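The Case for the Open Shoe Rack

Closed cabinets hide shoes well and dry them badly. Leather holds moisture from the foot for hours, and suede trim holds it longer. An open wooden rack lets air reach the sole as well as the upper.

Spacing matters more than capacity. The Holub, a slatted rack with 4 shelves, is sold as holding more pairs than it should. Allow about 7 inches between shelves for low-tops and more for boots. Pairs should go in side by side, laces tied, so that neither shoe ends up at the back of another row.

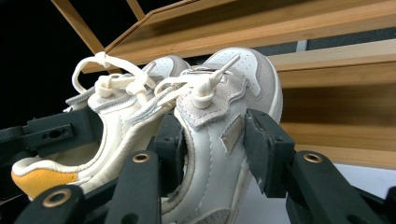 White leather low-tops with grey suede overlays. The heel tab at left is mustard suede.

Mixed materials need separate treatment before storage. Wipe smooth leather with a damp cloth. Brush suede dry, in one direction, and keep leather cream off it. Perforated toe boxes collect grit, which a soft toothbrush will lift. Wash cotton laces by hand and air-dry them flat.

Place the rack at least 5 inches from a radiator. The Gindetti, a narrower design, fits behind most hall doors but needs fixing to the wall.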